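How a School Buys a Robot

Many children ask us: can our school have a robot? Maybe it can! But before a robot comes through the door, somebody must make a plan. On this page we explain how such a plan is made. We will use the story of Prastley School, where the children of the Bulo class wanted a robot that helps to clean the washrooms.

1. First ask: what is the job?

A robot is a machine that can do some jobs for us. It cannot do all jobs. So the first question is never "Which robot is the nicest?" The first question is "What must it do?"

The Bulo class wrote a list. The robot must wipe the sink. It must pick up small things from the floor. It must not bump into the toilet. When the list was ready, they could already see that a robot with only wheels is not enough. It needs arms also.

2. Look at the work before you pay

A real robot costs a lot of money. If you buy the wrong one, the money is gone. For this reason, many people try the robot first inside a computer. This is called a simulation. It is a little like a video game: the robot, the room and all the things in it are drawn by the computer. If the robot knocks over something there, you do not need a broom.

In the simulation you can ask good questions. Can the arm reach the sink? Is there a rug on the way? How does the gripper (this is the robot's hand) come close to a thing without pushing it? The computer room can look a bit strange, and some parts of it can be missing, but you can still learn from it. 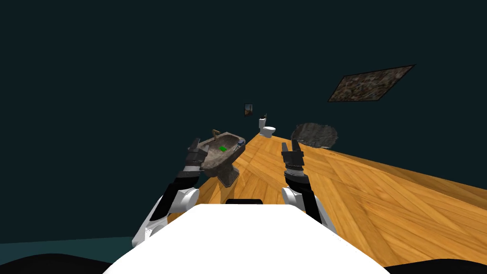
3. Count all the costs

A budget is a list of all the money you need. Many people write only the price of the robot and forget the rest. Prastley School made its budget in play coins first, so that every child could follow it.

The robot with two arms: 500 coins
The computer and the simulation program: 300 coins
Sponges, cloths and spare finger pads: 40 coins
Electricity for one month: 4 coins

Now add the numbers. Did you get 844? Very good! The robot is the biggest number, but it is not the only one. The electricity comes again every month, so you must save coins for it also later.

4. Compare two offers

An offer is a letter from a shop that says what you get and what you must pay. The school asked two shops, Triller and Molefe. Triller had the lower price, but repairs were not included. Molefe wanted more coins, and for these coins they repair the robot for one year. Which one would you take? Talk about it with a friend. The class talked a long time and then chose Molefe.

5. Plan the day when it comes

The robot needs a place to sleep and to charge its battery. The doors must be wide enough. A grown-up must learn how to stop it quickly. The Bulo class planned the delivery for November and measured all the doors before.

Try it yourself

Think of one job in your home. Write down what a robot must do for this job, which things are in the room, and what you must buy together with the robot. Then make your own budget in play coins.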